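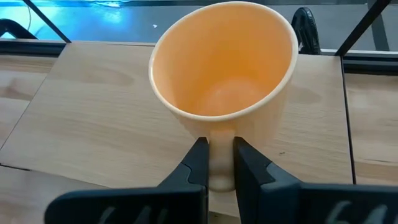
2022年12月30日 Brunddale 工作间 釉料记录

接上一页。主题还是釉面针孔和后期开裂,坯体用 Palacios 的浅色陶泥,熔块用 Grikico 的含硼无铅熔块。年底前窑不再开,这一页把没有抄进来的零散条子合并,另外记今天的重测。

一、素烧

七月以来素烧一直定在 1,000 ℃,窑炉控制器(Flornano)的曲线没有改过,改的是装窑方式。七月那几窑叠得太密,碗套碗,盘子直接摞,中间不垫。出窑后单看颜色正常,上釉后叠在里面的几件针孔明显多,主要集中在内底。把其中一只敲开看断面,芯部偏灰,边缘颜色正常,断面上有一条很清楚的界线。判断是有机物没有烧透,釉烧时继续放气。

现在的做法:
同类器物口对口,不再套放。
盘子立放,靠窑壁的一侧留空。
观火孔在低温段保持打开,过了暗红再塞。
升温在中段放慢,顶温保温照旧。

改了以后断面整片颜色一致,敲了下层角落里的一件来看,也没有灰芯。Doğukan Özkan 建议把素烧再往上提一点,理由是碳会跑得更干净。我不太愿意提。这个泥料提温以后吸水明显变慢,浸釉时间要重新试,库存的素坯和新烧的素坯会混在一个架子上,外观分不出来。先维持。如果以后要提,素坯底部必须用铅笔写批号,字写在足圈里面。

补一条:素烧后的坯体不要在敞开的架子上久放。靠磨料区的那一层有落灰,擦过以后手指上还是白的。上釉前统一用湿海绵过一遍,海绵要拧干,过完以后放到第二天再上釉。当天上釉的那几件釉层偏薄,边缘发干,应该是坯里还有水。

二、泥料

Palacios 这次来的泥和上次的包装相同,手感不同。新到的一批偏软,拉坯时出水多,修坯时刀下有细砂感。筛余物留在小瓶里,标签贴好了,在窗台上。里面有白色小颗粒,滴稀盐酸后冒泡,按石灰质处理。颗粒能过我们平时用的筛子,靠过筛解决不了。

石灰颗粒的问题要和针孔分开记。石灰爆裂是出窑以后才慢慢出现的,坑底有白点,坑口呈贝壳状。针孔是圆的,边缘光滑,坑底能看见坯。夏天的记录里有几处把这两种混写成“坑”,后来查的时候完全没法用。以后写缺陷必须写形状,拿不准的写“未定”,不要写“坑”。

Nermin Kocabaş 给供货方写了邮件,附了筛余物的照片和批号。对方答复说会查原料,没有给时间。旧批次的泥还有一些,单独放在后排货架下层,盖了湿布。试片一律用旧批次,新批次先用来做不上釉的东西。

三、釉浆

配方没有大动。基础是含硼熔块加高岭土,加一部分石英调膨胀,着色用包裹色料,乳浊另加。完整配比在配方本里,这里不重抄,免得两边改了一边忘了另一边。

需要记的是釉浆状态。

沉淀:釉浆停放后底部结成硬饼,铲子下去有阻力,搅开以后仍有小片。熔块比例高、黏土少,沉得快是正常的,这次结饼的程度超过以前。桶盖没有盖严,液面下降了,桶壁有一圈干釉。干釉掉回桶里以后搅不散,上到坯面就是一个凸点,烧后凸点周围缩釉。处理办法是全桶重新过筛,桶壁刮干净,刮下来的不回用。

絮凝:加了少量硫酸镁饱和溶液,逐滴加,边加边搅。加过以后釉浆变得像稀奶油,挂在坯上不再往下流。加多了会有另一个问题,釉层看起来够厚,含水高,干的时候开裂,烧后就是爬釉。判断终点的方法还是看搅拌停下以后液面转多久,转几下后略微往回弹就停。各人手感不一样,所以加料的人和判断的人最好是同一个。

比重:以前用浮子量,釉浆稠的时候浮子不会自己落到位,读数偏高偏低都有,和放手的力度有关。改用称重,固定体积的量筒装满刮平,减去量筒自重。量筒上的旧标签被水泡掉了,重新称过空重,用油性笔写在筒壁上。先调比重,后调流动性,次序不能反。之前有人先加硫酸镁觉得太稠又加水,结果比重低了一截,试片全部偏薄,那一组数据作废。

气泡:电动搅拌以后马上浸釉,釉面有细小气泡,干后留针眼。这种针眼用手指抹一遍能填上,但是抹过的地方颜色会不均匀,暖色系尤其明显。搅完静置,表面用纸吸掉浮沫,再用手慢慢搅起来。

四、今天的重测

目的:确认针孔的主要来源在坯还是在釉烧末段。

试片用旧批次泥,同一天做的,同一窑素烧。分成 2 组,一组按原曲线釉烧,另一组在顶温之后降一小段再保温。保温时间取 2 小时,偏长,先看有没有效应,以后再往回缩。浸釉由我一个人完成,数节拍控制时间,釉浆用同一桶,浸之前都搅过。

试片形状是 L 形,立面看流动,底面看针孔。背面刻号。立面上端多浸一次,形成厚薄两个区。

窑位:都放在中层,测温锥放在试片旁边。上层和下层用旧棚板加空坯填满,装窑密度接近平时生产的状态。之前有过空窑烧试片的情况,降温太快,和生产窑对不上,那次的结论后来都推翻了。

结果:

原曲线组。薄区釉面平整,颜色偏浅,棱边露坯色。厚区有针孔,散布,多在立面与底面的转角。迎光看,厚区还有未破的小泡,表面微鼓。用针尖挑开,泡壁很薄,泡底见坯。流动量正常,没有粘板。

加保温组。厚区针孔减少,转角处仍有个别。未破的小泡基本看不到了。釉面光泽略强,颜色比原曲线组深一点,偏红。薄区棱边露坯的范围变宽。流动量增加,厚区下缘积釉成一条,有一片接近棚板,没有粘上。

测温锥弯曲程度:加保温组弯得多,符合预期。也就是说两组的热功不同,不能直接说是保温那一段本身起了作用。要分清楚,还得再做一组,顶温降低,加保温,使锥的弯曲和原曲线组一样。这一组没有做,窑已经关了,留到开窑以后。

颜色偏深的事另外说。包裹色料在长时间高温下有一定溶蚀,含硼高的熔块更厉害一些,我们以前在橙色和红色上见过,溶蚀后一般是发灰、发浅。今天看到的偏深和这个方向相反。可能是气泡少了,散射减弱,透过釉层看到的色料更实。也可能只是釉层在下缘积厚。把试片切开量釉层厚度以后再写判断,目前不下结论。

五、开裂

开裂和针孔没有直接关系,因为同一批试片顺手做了,记在一起。

出窑当天没有裂纹。用墨汁涂擦再洗,薄区干净,厚区有极细的网纹,肉眼不涂墨看不出。冷热冲击按老办法:烤箱加热后投入冷水,捞出晾干,涂墨,重复 3 次。第一次以后原曲线组厚区网纹变密,加保温组变化小。后面再做,差别缩小。薄区始终没有出现。

说明釉的膨胀还是偏高。厚度控制能压住一部分,压不住根源。可选的办法:

石英往上加。熔融会变硬,釉面变涩,可能需要补一点熔块。
换一部分低膨胀熔块。Grikico 有对应的产品,样品袋在柜子里,没有拆。
坯里加石英。牵动太大,泥料本身还在和供货方交涉,不考虑。

倾向先拆样品袋做线性混合,一端是现在的配方,另一端是全部替换。混合时按干料称,不要拿两桶釉浆按体积兑,两边含水不同。Doğukan 上次就是用量杯兑的,做得快,结果趋势是对的,具体比例没法复现。

另有一点要提醒看这一页的人:涂墨测试后的试片不要放回展示架。墨进了裂纹洗不掉,后来拿起来看的人会以为是烧出来的缺陷。专门放到带盖的盒子里,盒子上写“已涂墨”。

食具用的东西,在开裂没有解决以前,内壁用透明釉的老配方,那个配方长期没有出过网纹。彩色釉只上外壁。接釉的位置放在口沿外侧下方,两种釉重叠的地方会流得快一些,重叠宽度尽量窄。订单里如果要求内外同色,先不接,或者写明只做陈设。

六、控制器和热电偶

Flornano 控制器显示值和测温锥对不上,这个偏差一直有,最近变大。热电偶拆下来看,保护管前端有一层黑色附着物,管身略弯。丝没有断。和备用热电偶绑在一起放进小窑对照,升温段旧的偏低,越往上差得越多。换上备用的,旧的贴了标签,不扔,可以留在干燥箱上用。

换了热电偶以后,以前曲线里的设定值不能照搬。过去的显示值偏低,控制器为了到设定温度会多烧,实际窑温比写的高。按这个推算,之前的釉烧可能一直略过火,这和色釉偶尔发浅能对上。素烧也受影响,所以第一节里写的素烧温度是控制器设定值,真实温度要等新热电偶跑一窑再补。以后每次记录都要写清楚是设定、显示还是锥,三种混写等于没有写。

今天的两组试片是在换热电偶之前烧的,组间可以比较,和以后的窑不能直接比较。

另外,控制器断电后保存的曲线还在,时间被重置了。延时启动的功能在时间校正以前不要用。接线端子有一颗松,已拧紧,拧的时候看到绝缘套发脆,开年换。

七、棚板和杂项

棚板隔离层脱落,有碎屑掉在下层的釉面上,烧后成白色硬点,磨不掉。全部取出来刮,戴口罩,在室外刮。重新刷隔离浆,薄刷,干了再刷,边缘留空不刷,免得搬动时蹭下来。氧化铝和高岭土的比例照墙上的卡片。

刮下来的粉单独装袋,不要倒进回收泥的桶。七月有一次倒进去了,那一桶泥拉坯时磨手,后来整桶当填料用掉。

釉料柜里有几袋没有标签的白粉。外观看像高岭土,其中一袋手感偏滑,也许是滑石。没有办法确认的一律不用。Nermin 要求全部清出,我同意,先装箱,箱外注明“不明”,箱子放到门边,等一起处理。

熔块库存:Grikico 的含硼熔块约 1,000 克,够做线性混合,不够配生产用的一桶。订货要写清楚型号后缀,上次少写了后缀,来的是钠含量高的那一种,包装几乎一样,是拆袋以后对照单据才发现的。那一袋还在,袋口已封,标红。

废釉桶快满。沉淀后抽上清,底泥烧成块再处理,还是老程序。上清液不要直接进水池,先过沉淀箱。沉淀箱的隔板装反过一次,高的一块应当在出水侧。

八、待办

切试片,量厚区和薄区的釉层厚度,断面拍照,和试片号一起存。
补做等热功的一组。锥号和今天相同。
拆低膨胀熔块样品,做线性混合,先做外壁用色的那一个。
新热电偶空载跑一遍,再满载跑一遍,两次都放锥。
配方本里硫酸镁的写法改掉,“少许”改成每次加入的量和加完后的比重。
追 Palacios 的答复。如果对方不换货,新批次只用于花盆类,外壁不上釉。
旧记录里写“坑”的条目,凡是试片还在的,重新看过再改;试片不在的,旁边注“形状不明”。

补记:傍晚又看了一次原曲线组,有一片底面出现一个小爆点,坑底白色,坑口贝壳状。这一片用的是旧批次泥。旧批次也要做筛余,明早取样,在结果出来以前,第二节里“试片一律用旧批次”这句先加问号。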